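Home > Hobbies > Jigsaw puzzles > Getting started

How do I move up to a 1,000 piece puzzle without losing my mind (or my dining table)?

Asked by Thoa Trịnh

Hi all! I got into puzzles last winter and I'm completely hooked. I've done a pile of small ones and my biggest so far is a 540 piece harbor scene by Loston, which I loved every minute of. My sister-in-law has now given me a 1,000 piece one from Grovimgate, and it is gorgeous: a big old greenhouse full of ferns, with a tiled floor and a lot of cloudy sky showing through the glass. I opened the box, looked at all that green, and closed the box again.

Things I would love help with:

With the harbor I just did the border and then wandered around inside it, grabbing whatever looked good. Will that still work with this many pieces? I have a feeling it won't.

We eat at the table I puzzle on. The harbor was small enough to slide onto a baking sheet at dinnertime, but this one is not going to fit on any baking sheet I own. What do people use?

The ferns. Help.

Also, is there any trick to the light? I do most of my puzzling after 8 p.m. and the overhead fixture makes the pieces shine so much that I keep tilting my head like a bird.

I'm not in a hurry, I don't care if it takes until spring, I just want it to stay fun. Thank you!!
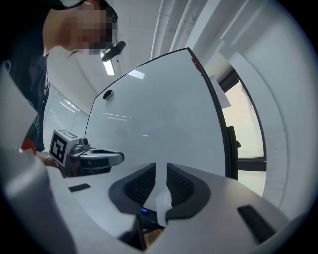 Last changed: November, by the poster (fixed typos, added the part about the light)

marzipan_hill

Oh, you are in for such a good time. The jump to 1,000 is my favorite jump in the whole hobby, and a greenhouse is a lovely one to do it on. I've been puzzling since I was a kid and I still get a little thrill from that first rattle of the bag.

Sorting first. You're right that wandering around stops working at this size, or at least it gets slow and a bit sad in the middle. Spend your whole first evening sorting and don't let yourself join anything except edges. Put on an album or a podcast and treat it as its own activity. I like shallow trays with a lip (mine are the lids of shirt boxes, and before that I used pie tins), and I sort by what's on the piece before I sort by color. For your picture I'd start with these piles:

Edges and corners
Sky with no glass bars in it
Anything with a straight line across it (that's your greenhouse frame)
Floor tile
Flowers, pots, watering cans, any odd little object
Green, all of it, don't even look at it yet

The green pile will be enormous. That's fine! You'll go back through it later, when you know the picture much better, and by then you'll see things you couldn't have seen on the first night. Dark green with brown in it, yellow-green with a hard edge, blue-green that's kind of blurry. You can't sort by those on day one because you don't know yet that they matter.

Every piece goes face up, in one layer if you can manage it. Digging through a heap is what makes people quit. If you run out of trays, use sheets of stiff paper and stack them with jar lids as spacers at the corners.

Then do the border, but don't be stubborn about it. If one edge piece won't turn up, leave the gap. With Gajewski puzzles especially I've found the edges have false fits, where a piece will go in nicely and be completely wrong, and you find out when the top and bottom don't come out the same length. If your border looks off by one piece, run your finger along the joints and feel for one that's a hair looser. Hold it up against a lamp too, because a false fit usually lets a tiny line of light through.

After the border, do the straight lines. In a greenhouse picture that's a gift! The frame is going to cut the whole sky and most of the ferns into little windows, and then what you have is a bunch of small puzzles side by side. Each one is easier than your harbor was. Do the objects next, then the floor, and leave sky and fern for the end, when there aren't many holes left.

For the ferns themselves, stop looking at color at some point and look at shape. I line the leftover pieces up in rows by type: two knobs and two holes opposite each other, two knobs next to each other, three knobs, one knob, all knobs, all holes. Then you look at the gap, see that it needs three knobs, and only try that row. It sounds so dull and it's secretly the best part. You get into a rhythm and the thing just closes up in front of you. I've stayed up way past midnight doing nothing but sky this way.

On the light: turn off the overhead and put a lamp to the side, low, and a bit behind you. The shine you're seeing is the ceiling light bouncing straight back up at your face. Anything glossy does it, puzzles and tabletops alike. If you can put two lamps on opposite sides you'll also lose the shadow of your own hand. A daylight bulb helps with telling greens apart, although I'd switch back to a warm one for the sky, it's just nicer to sit under.

Also, keep the lid of the box propped up where you can see it without moving. I used to lay it flat beside me and I'd bend over it all evening, and my neck let me know about it. A cookbook stand is perfect.

Please come back and tell us how it goes. I want to hear about the ferns!

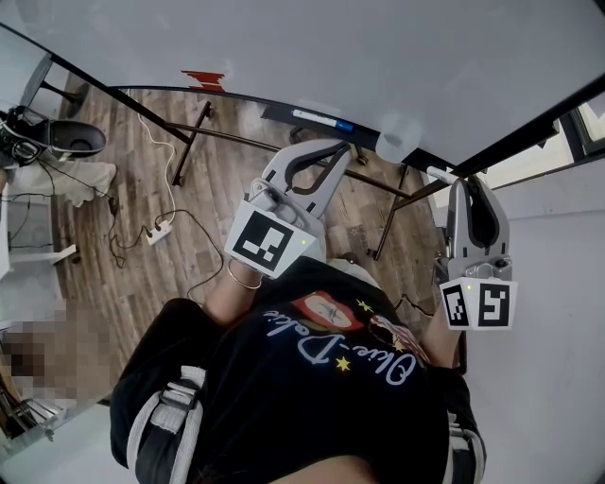
Reading time: 7 minutes

Corduroy Pete

Great answer above, I'll just take the table question because I've tried everything.

Roll-up felt mat: people love them and I'm not going to argue, but I don't. They work best if your pieces fit tightly. A loose puzzle comes out of the roll looking like gravel. They're also a pain if you've got little unattached clumps, because the clumps slide. If you do use one, roll it loosely around the widest tube you can find and store it flat, never standing up on end.

Foam board: cheap, light, easy to carry, and you can get it big. Bends in the middle if you lift it alone. Get someone at the other end or slide it onto something stiffer. I used one for a whole year and it was fine until the cat got involved.

Plywood cut to size: this is what I ended up with and I'd never go back. Measure the finished size printed on your box, add a good hand's width all the way around for loose pieces, and have the lumber yard cut it for you. Sand the edges well. Then glue felt on the underside so it doesn't scratch the table, and put felt on top too if you like, though I prefer it bare because the pieces slide better. At dinnertime the whole thing goes under the couch. Measure the gap under your couch before you get the board cut. Ask me how I know.

If you don't want to move it at all, flip the idea around. Lay the board on the dining table, and at mealtimes put a second board on top with a few wood blocks between them, then a tablecloth over everything. You'll be eating a little higher than usual, but we did a whole Thanksgiving like that and my father-in-law never noticed.

One more trick, for shifting a finished section from a tray into the main puzzle: slide a thin flexible cutting mat under it, carry it over, and pull the mat out slowly while you hold the section still with your other palm. Don't pinch it by the ends. Flat hand, even pressure. Tight-cut pieces will let you pick up a big section like a cracker but I wouldn't trust it on a brand you don't know yet.

I haven't done a Grovimgate so I can't tell you how snug they are. My 600 piece Inder was so loose that breathing on it was a risk.

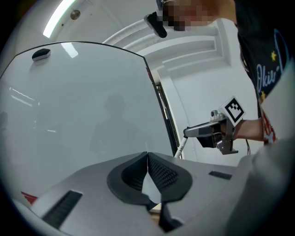 Closed at the tips, grid-textured pads inside.

fennel

do the 600 size first if the big one scares you, there's loads of them. or just start, it's only a puzzle :) I never sort and I finish them all eventually

also vacuum BEFORE you open the bag, not after

Comments

Thoa Trịnh: Thank you all so much! I sorted on Monday night and it was way more fun than I expected. I had no idea how many pots were in this picture. The straight lines pile is a delight. The green pile is in two roasting pans and I have not looked at it, as instructed.

marzipan_hill: Yes!! Two roasting pans is perfect. Does the border come out even?

Thoa Trịnh: Top and bottom match. One side has a gap that I'm leaving alone. I moved the lamp too, and wow, what a difference, I can see the tiny moss between the tiles now.

Corduroy Pete: How's the fit? Curious about the brand.

Thoa Trịnh: Pretty snug! I lifted the whole left corner by accident with my sleeve and it held together. I'm still getting a board. My brother has plywood left over from his shed and I measured under the couch twice.

fennel: told you just start

marzipan_hill: When you get to the ferns, do the row with all holes first. There are never very many of those and you'll fill in a few right away.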